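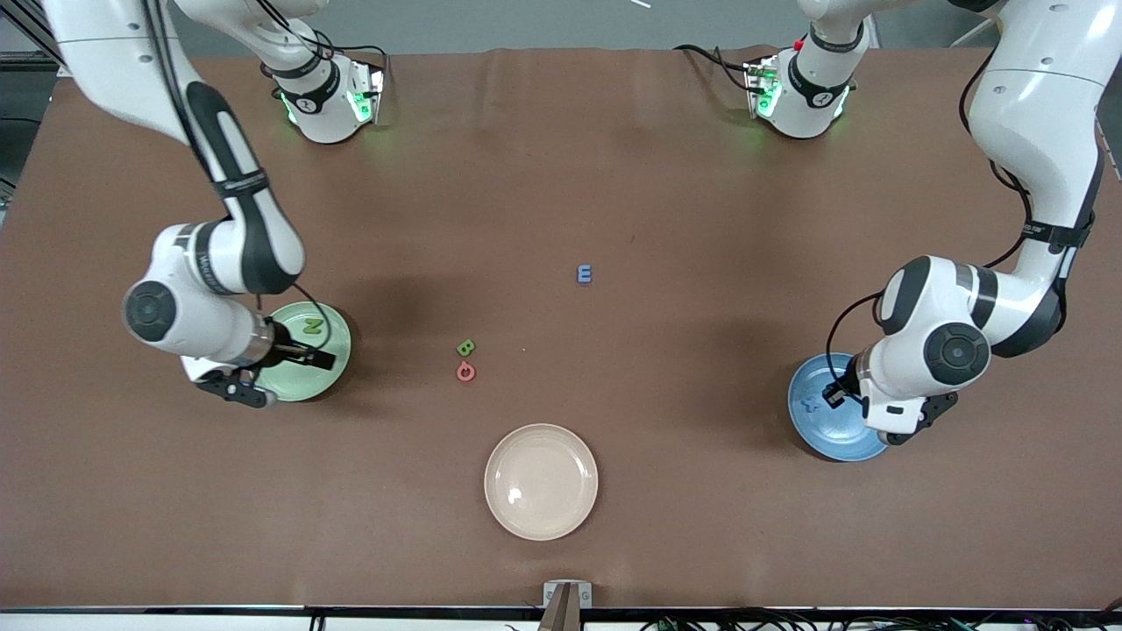

Somebody put under the last entry that two arms is daft for a job this small, one would sort the lot if it was given long enough, and why not get one behaving before wiring up the second. Fair. Answer is the handover, one arm can't pass to itself and passing is the bit we want for Stomudberg. Also both arms share the table whether we like it or not so may as well find the clashes now.

18th March, Plistudmont workshop, back bench

Left/right: ROBOT'S left and right. From the front rail they're swapped. Lost most of the morning to this in February, wrote it on tape, tape fell off. Robot's right arm takes the green plate, left arm takes the blue. Cream plate in the front middle is common ground, either arm may go there but never both. Lock is in the Stelmakh script now, was only in my head before.

Base centres measured again, 649 mm. Config had the old number from before we shifted the mounts. Changed it, restarted, changed it again in the second file that nobody remembers is there. Should be one file. Put on list.

Foam letters: nice and light, awful to grip. Squeeze too hard and they fold, too soft and they swivel on the way up. Set jaw opening to 28 mm before descent on both arms, closing force down a notch. Thin strokes worse than fat ones. Letters that touch each other are the real pain, fingers come down on the neighbour and shove the pair along the table. Tried coming in from the side of the clump. Better, not good. Might do a nudge move first to split them, then look again, then pick.

Plate rims. Approach height over the plates has to clear the rim plus whatever hangs below the fingers, so drop height wants setting per letter and at the moment its one value for everything. Raised it for now. Drops are a bit of a lob.

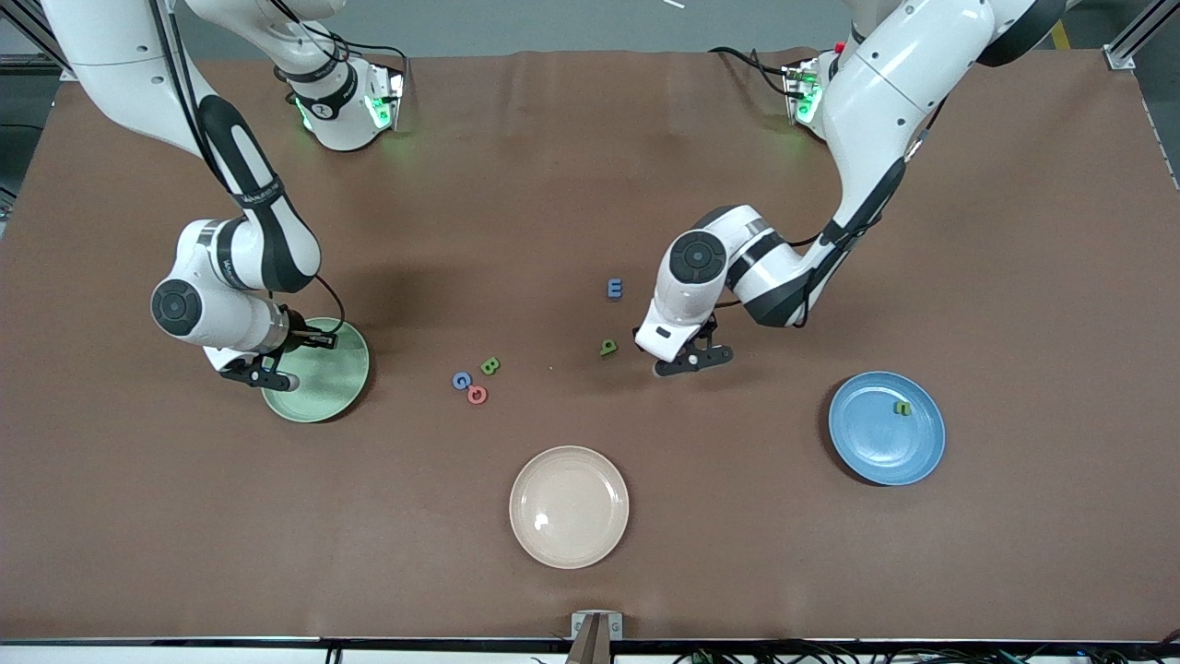 Both arms out over the table, green plate empty, letters bunched between it and the middle.

Colour: blue on blue is bad. Camera code loses a blue letter once its in the blue plate, thinks the plate is empty and the count is wrong after. Same with green on green but less so. Could keep a tally instead of looking. Or different plates. Shiny spot on the cream one also gets picked up as an object now and then, masked by hand, ugly.

Table cover has creases near the bases. Doesn't seem to bother the arms but the depth reading wanders there. Iron it? Pull it tighter under the clamp first.

Cables: elbow loop on the left arm needs more slack for the high folded pose. Costico ties are too wide for the channel, use the thin ones out of the drawer.

Log is 2,380 lines and nearly all of it is the same warning about joint limits. Turned it down to one a second. Should of done that at the start. Wait between the two arms set to 100 ms, no idea if that's enough, felt OK at slow speed. Not tried at full.

Next:
- one config file
- drop height per letter
- nudge move
- handover, over the cream plate, slow
- new tape for LEFT and RIGHT, on the rail this time

E-stop moved to the near corner, please leave it there.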